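Follau launcher: FAQ

Quick answers to what keeps landing in the inbox. Last tidied in February, mostly by Aino. Ask Tetteh Bawa if something's missing.

Which versions does it run on?

Windows 10 and 11. Not 8.1 any more, sorry. The old build still installs there but gets no fixes.

Does it replace the Start menu?

No. Sits next to it. Press the Windows key and you get the normal Start menu, same as always. Follau opens on Alt+Space, or whatever you pick in Settings > Keys.

Alt+Space does nothing.

Something else grabbed it first. Usually another launcher, sometimes a chat app. Quit that, or choose a different shortcut. You need to restart Follau after changing it, we know, it's on the list.

Can I pin folders?

Yes. Right click, Pin. Up to 30 pins per page, 6 pages. Network folders work too but the icon may take a while to show up teh first time.

Touch support?

Partly. Tap and swipe between pages both work. Long press for the right-click menu is on by default in 37 and later. Drag to reorder is still mouse only.

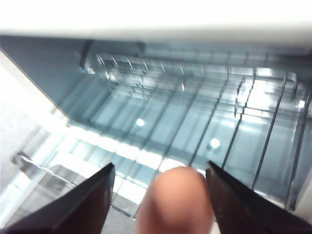 Why is search slow after install?

It's building the index. Leave it alone, get a coffee. Kerttu's test machine has 1,879 shortcuts on it and search was fine once the index was done. If it's still slow the next day: Settings > Search > Rebuild.

New apps don't show up.

Store apps appear on the next refresh. Portable apps never will by themselves, add the folder under Settings > Sources.

Will it sync my layout between PCs?

Not by itself. Export to a file, import on the other one. Pins that point at missing programs come in grayed out, delete or re-point them.

Does it phone home?

Update check once a day, can be turned off. Nothing else gets sent.

How do I remove it?

Settings > Apps, uninstall like anything else. Your layout file stays in Documents\Follau so delete that aswell if you're done with it.

Found a bug?

Use the report form, include your version number and the log. Subira Magesa reads them in the mornings.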